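Laundry & Linen | How-to

Getting stiff towels soft again

My bath towels had gone so crunchy by September that you could've sanded a deck with them. The culprit is nearly always built-up detergent and softener (I was a shocker for both), so the fix is stripping it all out. You'll need white vinegar, bicarb and a free morning.

First up, wash 2 towels at a time, tops, on warm with no detergent at all. Pour 300 ml of vinegar straight into the drum.

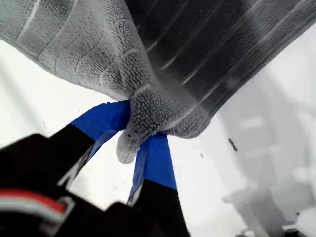

Check your machine's manual first if it's got old rubber seals, as mine grumbles a bit. Then run the whole lot again, this time with 200 g of bicarb and no vinegar - put them in together and they just cancel each other out in a big fizz!
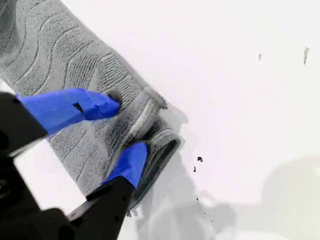
Drying matters just as much. Give each towel a really good snap before it goes on the line, and bring it in while there's still a bit of breeze about. If it's dead calm, ten minutes in the dryer on low will fluff up the loops.

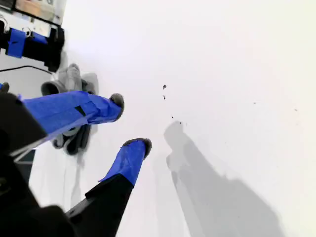
Can I use fabric softener afterwards?
I'd skip it for good, because it coats the fibres and you'll be back to crunchy in a couple of months.

Shares: 300 | 2 comments

Related
- Folding a fitted sheet
- Getting sunscreen out of collars
- Cleaning a front loader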